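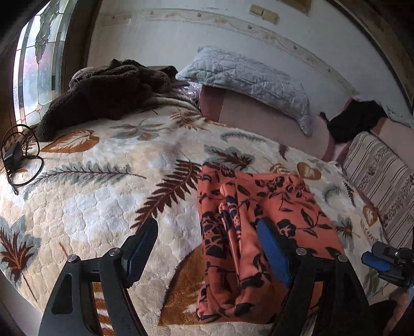 From: Nizar Haddadin
To: Brellcombe household list
Date: 30 April 2019
Subject: Re: [household] Folding on the bed, and the two-pile method

Elie Mahasneh wrote:

> I've been doing all my folding on the bed for a month now and I'm not
> going back to a table. You get the full width, nothing slides off, and
> you don't have to bend. My system is two piles, one for what goes in
> drawers and one for what hangs. Anything printed gets folded pattern
> inward so it doesn't fade or pick up lint. A plush blanket underneath
> is ideal because it grips the fabric while you work. I'd say it cuts the
> time in half. Has anyone else tried it?

Elie,

I have tried it, and I'm not sold. A few points, in the order they annoyed me.

The grip. A plush blanket does hold a piece of cloth in place, I'll give you that. It also holds it when you want it to move. I lay down a thin printed top, pull one side over, and the underneath layer stays where it was with a ridge in it. On the kitchen table I can smooth it flat with one pass of the hand. On a blanket with any kind of quilting or bubble to it, you're smoothing the top into the bumps. Try it with something with a busy floral on it and you won't even see the creases until you put it on.

Nothing slides off. Fine, but everything else is already on there. My bed at any given hour has a throw bunched up at one end, a charger with its cord going everywhere, and something black hung over the back that I mean to put away. So before I fold one thing I've moved four, and where do they go? On the floor or on the chair. I don't see that in your half-the-time figure. Did you time it with the bed cleared or from the moment you walked in?

Pattern inward. Where does this come from? I've had drawers full of prints folded pattern out since I moved into this place and the fading I get is on the things that sit by the window, folded any way you like. Lint I might believe, if you're folding on something fuzzy, but then the blanket is your problem. And with the pattern inside, I can't tell the orange one from the other orange one without opening both. Rellden said the same thing in October when we did the long thread on drawers, and I don't remember anybody answering it.

The bending. How high is your bed? Mine is low and I was stooped over it the whole time. You could kneel, I suppose. I tried sitting on it cross-legged and then the piles lean toward you every time you shift. The ironing board is at least adjustable.

Two piles is where I half agree. I used to make five or six and it was silly. But "drawers" and "hangers" leaves out towels and sheets, and in my place that's most of the load. Hamdan keeps a separate basket just for those and never brings it into the bedroom, and that seems more sensible to me than a third pile you pretend isn't there.

I also looked up the folding board Bridetti mentioned a while back. I'm not linking it. It's a hinged piece of plastic, and I can get the same result with the lid of a storage bin. If somebody here has used one for more than a week and still takes it out of the closet, I'd like to hear from them.

What would change my mind: do one ordinary load on the bed and one on a table, same kind of clothes, and start the clock with the basket on the floor. Count the clearing off and the putting back. If the bed still wins, I'll fold there until the end of the summer and say so on this list. My guess is they come out within a couple of minutes of each other and the table has the flatter shirts.

Also, could people please trim their quotes? The last digest ran past 600 lines and most of it was the same message about fitted sheets.

Nizar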